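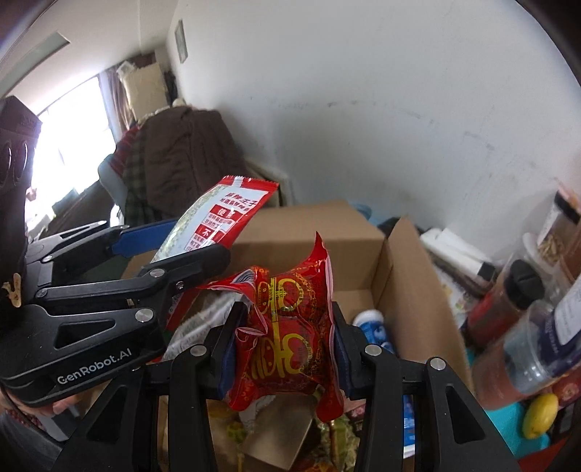 I've been knitting a blanket since last winter and I've finally reached the stage where I can talk about it without wanting to lie down, so settle in, I'm going to do a little thread. It began with colour, as these things nearly always do with me. I'd been dithering between a sensible oatmeal and a sensible grey, and what I really wanted was red. Proper cheerful red, like that crinkled snack bag, with the big gold-yellow emblem on it and all the fine gold patterning. Red and gold together looks like a party to me, and the living room could do with one.

Anyone who has tried to buy red wool will know it isn't one colour. There's brick, there's cherry, there's the pinkish one that looks lovely in the ball and like sunburn once it's knitted up. I went into Ovine in Flulville for a quick look and came out at closing time having held every red in the shop up to the window.

(If you haven't been to Ovine, it's the narrow one next to the dry cleaner's, with the baskets on the stairs. Go on a bright day. The lights at the back are very yellow and I have been caught out by them before, which is how I came to own a cardigan I thought was cream.)

In the end I chose a plain aran in a red that leans slightly towards orange, and a gold for the border and the thin stripes. Wool with a bit of nylon in, because it's for the sofa and people will put their feet on it. I know there are lovelier yarns. I've knitted with some of them and then spent years being cross with anybody who sat down holding a cup of tea.

The pattern wanted 2000 metres in all. I bought the whole lot at once from the same dye lot and I'd urge you to do the same even if it makes your eyes water at the till. My last blanket was bought in dribs and drabs and there's a band across the middle where you can see exactly which month I was short of money.

It's a very simple pattern. Garter stitch, worked corner to corner, increasing at the start of every row until it's as wide as you can bear and then decreasing back down again. I like a corner-to-corner blanket because you begin with almost nothing and the first evening you feel like a genius. You've done twenty rows before the kettle's boiled.

Then the rows get longer. And longer! By the middle, one row was taking me most of a radio play, and I'd put it down and come back the next night and be unable to tell whether I'd done anything at all. I've talked to other knitters about this middle bit and everyone seems to have their own way through it. Some tie in a scrap of thread each night so they can see the day's work. I ate biscuits.

The train helped. I go from Flulville over to Ivthorpe for work, and it's a slow line with a long stop in the middle where the driver seems to have a sit down, and I got a great deal of that blanket done on it. It's sociable too, knitting on a train. People who would never ordinarily speak to you will lean right across and ask what it's going to be.

A few of the guesses, in case you'd enjoy them: a cape, a sail, a scarf for a horse, a carpet. One small boy watched for four stations and then told his dad that I was making a flag. I was so taken with that I nearly stopped and put a pole on it.

By spring it was too big to take out of the house. I tried it in a laundry bag for a week or so and it was like travelling with a sleeping dog. It covered my knees and the knees of the person beside me, who was very nice about it - it was a cold morning and I think she was a bit sorry when I got off.

So from then on it lived in the armchair and I took socks on the train instead. I do recommend having something small on the go alongside something big. You need to be able to finish a thing now and then, or at least I do.

Now, mistakes. There's a dropped stitch in the first third that I only found weeks later, and I was too far on to go back for it. I caught it with a loop of matching wool on the wrong side and sewed it down, and I couldn't point to it now if you asked me. If you find one, don't panic and don't pull anything. Put a safety pin through it straight away, have a cup of tea, and look at it again in daylight.

The other one was the stripes. I'd planned thin gold lines at even distances and somewhere along the way I stopped checking, so they drift a bit closer together towards one corner. I did sit and look at it for a whole evening wondering whether to unpick. My sister-in-law said it looked like ripples and she'd thought I had done it on purpose, and I have been telling people so ever since.

Border next, and I'll admit I nearly skipped it. It meant picking up 616 stitches all the way round, on the longest cable I own, with a marker at each corner so I'd know where to increase. I did the picking up in one go on a wet afternoon with my phone in the other room. Somebody rang the doorbell near the end of it and I'm afraid I shouted.

It's only six rounds of gold and it made all the difference. Before the border it looked like a large piece of knitting. With the border on it sat flat and had edges and looked like a thing you might give somebody. I cast off with a needle 2 sizes bigger than the one I'd been using, so the edge wouldn't pull in, and I went slowly.

Sewing in the ends took another three evenings. I know, I know, you're supposed to do them as you go. I have said so to beginners with a perfectly straight face.

When it was finished I put it on the kitchen scales, in a mixing bowl, hanging over the sides, and it came to 1051 grams. It feels like more when it's on you. I'm very fond of a blanket with a bit of weight to it, you can feel you've been tucked in.

Then I washed it in the bath, and please, if you take one thing from all this, test your red first. I'd soaked a little square beforehand with a scrap of the gold to see if the colour ran, and the water did go pink the first time. A cool soak with a glug of vinegar, and then another, and the third came clear. Whether it was the vinegar or simply the rinsing I couldn't tell you, my mum always used it and so I do.

Drying it was a performance. You can't hang something like this or it turns into a very long thin blanket. I rolled it up in every towel in the house and trod on it, then spread it out on the spare room floor over a sheet, and there it stayed for the best part of four days with the window open. The cat was not allowed in and made her feelings known through the door.

I took it into Cardoso to show the knitting group, who meet at the big table by the back window and have listened to me moan since the beginning. It went all round the table and got patted. One of them put it over her shoulders to finish her soup and I had a bit of trouble getting it back, to be fair to her it's draughty in there.

A couple of you have asked about needles, so: I started on 5.5 mm and went up a size after the first few inches as it was coming out stiff. Circular needle throughout, even though you're going back and forth, so the weight sits in your lap and your wrists get a rest. Mine ached terribly on the last one I did on straights.

And yes, I'd make it again, though perhaps in blue. There's a bit of the gold left over and not quite enough red for a hat, so if anyone has a nice pattern for mittens with a contrasting cuff, do send it my way. I'm on the slow train tomorrow and I've nearly finished the socks.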